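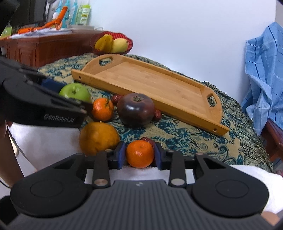 3.2 Collection of Demonstrations

Demonstrations were gathered in homes, with ordinary household items laid out on the furniture already present. Each operator worked with two hand-held grippers, one in each hand, and no robot was brought to the site. The Prerkik set, which forms the main part of our training data, covers 26 homes and 249 recorded hours.

Figure 2. Fruit task. The jaws are closed on a small tangerine, with a pad on either side of it. An empty wooden tray lies behind the fruit.

For the fruit task, the operator was told to move every item from the cloth to the tray, in any order and with either hand. The starting layout was changed after each episode. We asked that items of different size and surface be placed close together, as with the wrinkled jujubes and the smooth tomato in Figure 2, so that the policy would have to choose a grasp among near neighbors. Table coverings were left as found. Patterned cloth made object outlines harder to separate in our early trials, and we considered it important to keep such cases in the set.

Episodes were reviewed by a second member of the staff before they were accepted. An episode was removed if an item was dropped outside the work area, if the recording lost tracking of either gripper, or if the operator touched an item directly by hand. Under these rules, 11 percent of the fruit episodes were removed. Episodes with a failed first grasp followed by a successful second attempt were kept and labeled as recoveries.

Jaw opening was recorded together with the wrist video and the pose of each gripper. The three streams were aligned by the procedure given in Section 3.3.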